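Sandasix Completes New Website for Kjærgaard

October 14, 2019

Sandasix has completed the redesign of the corporate website for Kjærgaard, a supplier of commercial doors, gates and loading bay equipment. The new site replaces one that had been in service for nine years and brings the company's sales, service and spare parts content together under a single address.

Kjærgaard appointed Sandasix after a review of its online presence found that many customers were calling the parts desk to ask for documents already published on the site. The old catalog listed more than 4,000 items, sorted by internal stock code, and its search tool did not recognize the names most customers use.

Work began with an audit of all 1,019 existing pages. Duplicate and outdated entries were merged or removed, and product information was rewritten to a common format. The main menu now has five sections, and manuals can be found by product name, model number or year of installation.

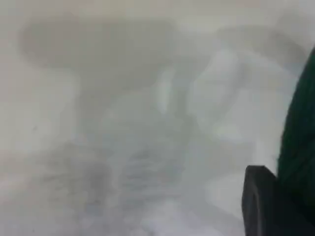
The site runs on Citadero, the content management system Sandasix uses for most of its business clients. Kjærgaard staff received training in August and now publish their own updates. A request form for service visits has been added — it can be completed on a phone and sends each request to the nearest of the company's depots.

"Our customers want the right part and the right manual without having to call us first," said Oluf Mikkelsen, head of marketing at Kjærgaard. "The new structure follows the way they describe our products."

Shanti Solanki, project director at Sandasix, said the content audit had taken up the largest share of the schedule. "We reviewed every page with the people who answer customer calls, and their notes shaped the navigation," she said.

A second phase will add customer accounts with order history and saved parts lists. It will be offered first to a group of up to 600 trade customers. Hosting and technical support will be provided by Plurance under a separate agreement.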